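Zudside Forums > Health > Brain & Nerves
Thread: MRI next week for migraines with numb hand – what was yours like?

pacita_n
24 Oct 2024

Hi all. Long time reader, first time I've had a reason to post. My neurologist finally ordered a brain MRI after my third migraine with the whole left hand going numb. She says she isn't worried and just wants a baseline, but of course the second I got home I was looking at scan pictures online and scaring myself silly. All those bright colors! I had no idea which blobs were supposed to be there.

So two questions. How long were you really in the tube? The letter says 50 minutes and that seems like forever. And did anyone ask for something to calm them down? I'm not exactly claustrophobic but I did once get off a full elevator and take the stairs.

Pacita Navarro (might as well use my name, half of you know me from the recipe board)

tubesock
Had mine in January. The letter said 50 for me too and I think that includes changing, lying there while they set you up, and the contrast. I kept my eyes shut from before they slid me in, and that's my whole advice. Once you peek, you know how close the ceiling is, and then you can't un-know it.

The colors online are added later, by the way. What comes off the scanner is gray. Somebody tints it for a textbook or a poster and suddenly it looks like a weather map of a hurricane. My own pictures were about as exciting as a black and white photo of a walnut.

pacita_n
A walnut I can handle. Thank you!

gordo_in_socks
Disagree on the eyes shut thing. I tried that and all I did was imagine the ceiling coming down. They had a little mirror on the head cage so I could see out past my feet to the window, and I stared at the tech's coffee cup for the whole scan. Ask if they have the mirror. Not every place does.

Also take the pill if they offer it. I took half of one and was fine, but you need a ride home, they mean it about that. I had to sit in the lobby until my brother-in-law showed up and he is never on time for anything.

Maricel Ambrosio
I'd be careful telling people to take the pill. I took it for my first one, slept through the whole thing and felt rotten until the next afternoon, and for my second one I had nothing and it was fine. I had earplugs plus headphones with some awful radio station. The banging is louder than you expect, even if you're expecting it. There's one part that sounds like a dot matrix printer, if anyone here is old enough.

Pacita, mine were for migraines too, with the zigzag lights and the tingly lips. Both scans came back with "a few nonspecific white matter foci" and I about fainted reading that on the portal at ten at night with no doctor to call. My neurologist said lots of people with migraine have them and she wasn't going to do a thing about it. If your results post before your doctor calls, and they probably will, please don't read them alone in bed like I did.
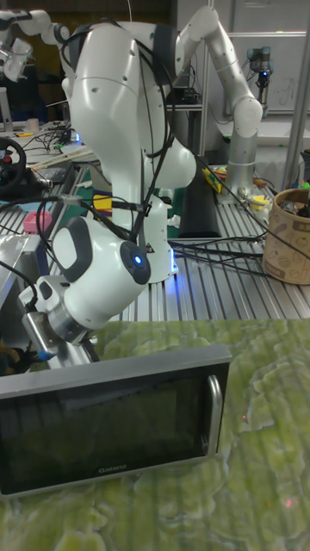 As for the contrast, I had it the second time and not the first. It's a little needle in the arm partway through, they slide you out, somebody does it, they slide you back. Cold up the arm and a funny taste for a minute. I drank a lot of water after and went about my day, which meant heating up leftover soup, and I remember standing in front of the Galanz with its dark glass door thinking it was a lot like the scanner, a hum and a wait and no idea what's going on in there. I still think of that when I make soup. My arm had a bruise for a few days, nothing worse.

tubesock
Half a pill, whole pill, no pill, that's really one for her doctor. I don't think Gordo was telling her to swipe one from a neighbor.

gordo_in_socks
I was not! I said if they OFFER it.

Maricel Ambrosio
Fair enough, I read it too fast. I still want people to know about the day after, though, my sister had the same thing with hers and she had a shift to get to.

fisari_fan
Can I ask where you're having it, Pacita? I had mine at the Sitano imaging center and they billed me separately for the reading, $309 on top of what they quoted me. I called and argued and got nowhere. Get the billing code from your neurologist's office and ask whether the radiologist's fee is in the estimate. Ask both places – mine each thought the other one had told me.

pacita_n
Ugh, it is Sitano. I'll call in the morning. Do I have to be anywhere early for the paperwork?

fisari_fan
They told me 15 minutes early and I filled in the same form twice, once on the tablet and once on paper. Read the metal part properly. I'd forgotten about a retainer wire behind my bottom teeth. It was no problem in the end but they had to go ask somebody and I lay there feeling stupid.

cruzado88
Going to be the grump here. I think a lot of these scans get ordered to make everybody feel better. I've had migraines with the numbness since college, had one scan, clean, and it didn't change my treatment one bit. What changed things was keeping a diary and getting off the pain pills I was eating like candy.

Maricel Ambrosio
A clean scan let me stop thinking about strokes every time my lip tingled. I'd call that a change in treatment. And it's a new symptom for her, she should get it looked at.

cruzado88
I didn't say she shouldn't go. I said don't expect it to fix the headaches.

tubesock
You're both right and I'm off to bed. Pacita, if the numbness ever comes on different from usual, or with a droopy face or trouble talking, don't post here first. Call 911.

pacita_n
I will, promise. My neurologist gave me the same talk. I'm going to try the mirror and skip the pill unless I panic at the setup, and my cousin is driving me either way. Does anyone know if you can wear leggings or do they make you put on the gown? Mine have a tiny zipper at the back.

gordo_in_socks
Zipper's out. Plain sweatpants, and bring thick socks, it's freezing in there.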